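Startseite | Störungen | Wissensdatenbank | Formulare | Kontakt

Störungsprotokoll Schadenportal Brornis: Abweichende Selbstbeteiligung nach Vertragsübernahme
Stand: Juni, 16:40 Uhr
Redaktion Anwendungsbetreuung

Status: gelöst, Nacharbeiten offen
Priorität: 2
Betroffene Komponenten: Vertragsbestand Kuruven, Schnittstelle Girnar, Schadenportal Brornis

Meldung

Der Bereich Sachversicherung teilte mit, dass bei Hausratverträgen aus dem übernommenen Bestand Kuruven im Schadenportal eine Selbstbeteiligung von 0 Euro ausgewiesen wird, obwohl im Versicherungsschein 700 Euro vereinbart sind. Aufgefallen ist die Abweichung bei der Freigabe einer Leitungswasserregulierung. Die Auszahlung wurde vor der Ausführung angehalten.

Erste Prüfung

Die Vertragsdaten im führenden System sind vollständig. Das Feld »SB vereinbart« ist dort korrekt gefüllt, ebenso die zugehörige Klauselnummer. Ein Anzeigefehler im Browser konnte ausgeschlossen werden, da der falsche Wert auch im Regulierungsbeleg und im Entwurf des Abrechnungsschreibens steht. Verträge aus dem Altbestand Brornis sind nicht betroffen.

Die Auswertung des Übergabeprotokolls ergab 139 Verträge mit gleichem Fehlerbild. Bei 35 dieser Verträge ist derzeit ein Schaden offen. Für diese Vorgänge wurde um 10:15 Uhr eine Zahlungssperre gesetzt. Die Sachbearbeitung wurde gebeten, bis zur Aufhebung der Sperre keine Abrechnungsschreiben zu versenden und auch keine Zwischenauskünfte zur Höhe der Entschädigung zu erteilen.

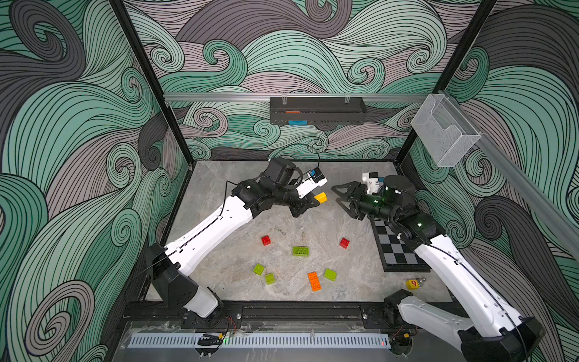

Kategorie: Schnittstellen / Bestandsübernahme

Ursache

Im Bestand Kuruven wird die Selbstbeteiligung auf Ebene des Risikoorts geführt, im Schadenportal hingegen auf Ebene des Vertrags. Die Schnittstelle Girnar überträgt den Wert nur, wenn dem Vertrag genau ein Risikoort zugeordnet ist. Bei Verträgen mit Haupt- und Nebenwohnsitz bleibt das Zielfeld leer. Das Portal wertet ein leeres Feld als Verzicht auf die Selbstbeteiligung. Eine Fehlermeldung wird in diesem Fall nicht erzeugt.

Die Regel war im Fachkonzept zur Übernahme beschrieben, in der Abnahme jedoch nicht mit Mehrfachstandorten geprüft worden.

Durchgeführte Maßnahmen

10:15 Uhr: Zahlungssperre für die offenen Schäden eingerichtet.
11:30 Uhr: Abgleich der Klauselnummern mit dem Rückversicherungsvertrag Nuttall. Keine Auswirkung auf die Abgabe festgestellt.
13:05 Uhr: Zuordnungsregel in der Testumgebung angepasst. Erster Lauf abgebrochen, Berechtigung auf die Tabelle der Risikoorte fehlte.
14:20 Uhr: Zweiter Lauf ohne Abbruch, Werte stichprobenartig mit den Versicherungsscheinen verglichen.
15:50 Uhr: Korrektur in den Produktivbetrieb übernommen, Zahlungssperre aufgehoben.

Hinweis für die Sachbearbeitung

Bereits gespeicherte Entwürfe werden nicht automatisch aktualisiert. Sie sind zu verwerfen und aus dem Vorgang neu zu erstellen. Weicht der angezeigte Betrag weiterhin vom Versicherungsschein ab, ist unter Angabe der Vertragsnummer eine Folgemeldung zu diesem Ticket anzulegen. Eine manuelle Überschreibung im Portal ist nicht zulässig.

Offene Punkte

Die Prüfung bereits abgeschlossener Schäden liegt beim Fachbereich. Über den Umgang mit etwaigen Überzahlungen wird dort gesondert entschieden. Für leere Pflichtfelder soll in der Schnittstelle Girnar künftig ein Abbruch mit Protokolleintrag erfolgen; die Änderung ist beauftragt. Das Ticket bleibt bis zur Rückmeldung des Fachbereichs geöffnet.

Zuletzt bearbeitete Meldungen
Girnar: Verzögerte Übertragung von Adressänderungen
Brornis: Regulierungsbeleg ohne Klauseltext
Kuruven: Doppelte Beitragsrechnung nach Wohnsitzwechsel
Nuttall: Quartalsabrechnung, Format der Anlage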